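November
By Valentina Gallardo

I own a potato ricer. I have owned it for nine years and used it twice, both times to prove to somebody that I use it. It lives in the second drawer, the one you have to open with your palm flat on top of the contents so they don't catch, and every time it catches I think the same thing, which is that we have got kitchens badly wrong.

My argument is pretty simple. Most of us cook with the same handful of things every night of our lives, and we've built our homes, our wedding lists and a fair bit of our spending around everything else. I think we should stop. I think a kitchen should be small on purpose, even when the house is big, and I'd go as far as saying that people cook more when they own less.

I came to this the hard way. When I moved to Tilthorpe I rented a place over a shoe repair shop with a kitchen you could cross in one step (a short step, if you're tall). Two burners, one shelf, a sink the size of a mixing bowl. My boxes were stuck in storage for most of a winter, so I bought a pan, a pot, a knife and something to drain pasta in, and I figured I'd suffer through. Well, I cooked every single night! Soups, eggs, beans, a truly terrible curry that got better by the fourth try. Then the boxes came, and I unpacked them with such joy, and inside a month I was ordering takeout again with the counters full of stuff I had to move before I could chop an onion.

Friends tell me that's a coincidence. Bent Kvaran, who has eaten more of my dinners than anyone should have to, says I was just broke that winter and now I'm not. He has a point, I was very broke. But I've been not-broke in small kitchens since then and the same thing happened. When there's one pan, you reach for the pan. When there are eleven you stand there in your socks deciding, and somewhere in the deciding you get tired.

The stores don't help. I went into Ranberg last week for a dish brush and came out forty minutes later having seriously considered a machine that makes one kind of waffle. They had a whole aisle of things for avocados. I like avocados as much as anybody and I've been opening them with a knife since I was ten. And I get the appeal, I do - you're not buying a tool, you're buying a Saturday morning where you're the kind of person who makes waffles. I've bought that Saturday so many times. It's in a box on top of the fridge.

Now, people who bake can skip this part. Baking is chemistry and chemistry needs equipment, and my aunt Hjaltadóttir (we all called her by her last name, even her sister did) would have come through the wall at me if I'd suggested she give up one of her tins. She used them all, though. Every one of them was dented and black in the corners. That's the test I'd apply to anything: does it look like it's been somewhere? My ricer looks like it did in the store.

The other thing I hear is that good equipment lasts, so it's worth having. Sure, some of it does. I have a Trukar pot that has survived three apartments and a roommate who boiled it dry. But lasting isn't a reason to own a thing you don't need, and it's a bit of a trap, because the stuff you never touch lasts longest of all. I could spend 1000 dollars tomorrow on pans that would outlive me and I'd still make my eggs in the scratched one.

So what would I keep? A frying pan, a pot with a lid, a knife I'm a little scared of, a board, a colander, a wooden spoon, a spatula, one measuring cup. A big bowl. Maybe a grater, I go back and forth on the grater. You could argue with any item there and I'd enjoy the argument. I've had it with strangers on trains.

I'm not telling anybody to throw things out this weekend. Purges make me nervous, and I once gave away a can opener in a fit of virtue and had to go ask for it back. Just put the odd stuff in a box, put the box in a closet, and see what you go looking for. I've been doing it since the end of summer. So far I've gone back for the grater and a corkscrew.

The ricer is still in the drawer. I'm working up to it.

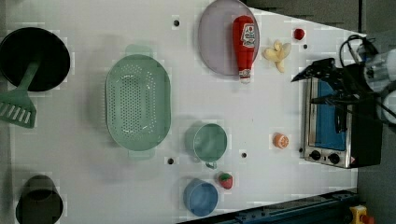
Frying pan, spatula, colander, measuring cup: some of my list on one white table, plus a toy strawberry.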